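Home | Ask | Topics | Members | Sign in

Hand stitching a torn canvas bag, stitches keep pulling out

Last updated November 1, 2020

Posted by Kollemetti

Hi all. Got an old canvas shoulder bag, split along the side where the strap joins. Tear is 3 inches long, maybe a bit more if I tug on it. Sewed it up twice by hand with regular thread from the kitchen drawer and both times the stitches just ripped thru the cloth after a week of carrying books. No sewing machine and don't want to buy one for one bag. The repair place in town wanted 54 dollars, bag cost me 70 new, so no.

What thread do I need? And is there a stitch that holds better? I was doing the plain over-and-under one. Also my fingers are killing me, canvas is folded double there and I can't push the needle in. Had to use pliers last time and bent it.

Thanks in advance, sorry if this has been asked before. Searched, only found stuff on tents.

Plonenholm

Duct tape on the inside. Did mine in July and it's still going. Ugly but you don't see it.

Barnabás Szalai

Please no tape, the glue gets into the canvas and then you can't sew it later, needle gums up every stitch.

OK so. Two things going wrong I think. Thread too thin, and you're stitching too close to the torn edge. The cloth there is already weak so the thread cuts through it like a cheese wire. Go back from the edge at least a finger width, into good cloth. And put a patch behind. Old jeans are fine, cut it bigger than the tear all the way round, round the corners off so they don't lift.

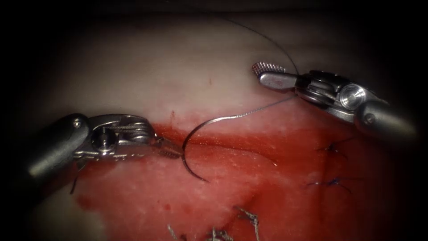

Thread: get upholstery thread or waxed polyester. Not cotton, it rots if the bag gets rained on. Use it single, not doubled, doubled just tangles. Arm's length, no more. For the side seam where you can't get your hand in behind, buy a curved needle, the craft store has them in little mixed packs. Same sort of shape as the suture needle in the picture, and you can see how it's gripped near the back end with the thread trailing, well do that with small flat pliers and your fingers will be ok. Don't squeeze it in the middle and don't push it straight, you have to roll your wrist so it follows its own curve. That's how you bent the last one, pushing straight I bet. Takes a bit of practice, try on the scrap jeans first.

Stitch: backstitch. Come up, go back half a step, come up a full step ahead. Slow but each stitch locks the one before, so if one goes the whole line doesnt. Do one row around the patch, then a second row inside it. Where the strap joins make a box with an X through it, like you see on backpacks. Finish with a few stitches on top of each other, then a knot on the inside.

If it's really stiff where it's folded, poke the holes first with an awl. A thin nail works too, put a piece of wood under it.

Empty the bag before you start. Sounds dumb, I sewed mine to a notebook once.

Þorgeirsson

Agree with the above mostly. I would do the X box first and the patch rows after, easier to hold everything flat. Also rub the thread on a candle if you can't find the waxed kind, works the same more or less.

How heavy are the books tho? I had a canvas one that went at the other side 6 weeks after I fixed the first. The strap was just sewn on badly from the start. Check the other side while you have the needle out, and put a patch in there too if the cloth looks thin.

Fikier makes a decent heavy thread, comes on a small brown spool. Mine was the dark green, doesn't match anything but strong.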